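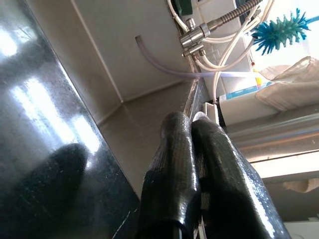

Search articles
Enter keyword, author

3.2 Sink surfaces

Stainless steel basins were the hardest surface to rate for cleanliness. Dull steel hides thin residue, while a glossy black countertop shows dust and fine scratches plainly (Figure 2). Chiriac and Hyun rated each basin floor, corner seam and rim separately. In the Wirnley kitchens, corner seams were wiped least often. Countertops next to the sink were wiped after most meals, and raters agreed on them more closely.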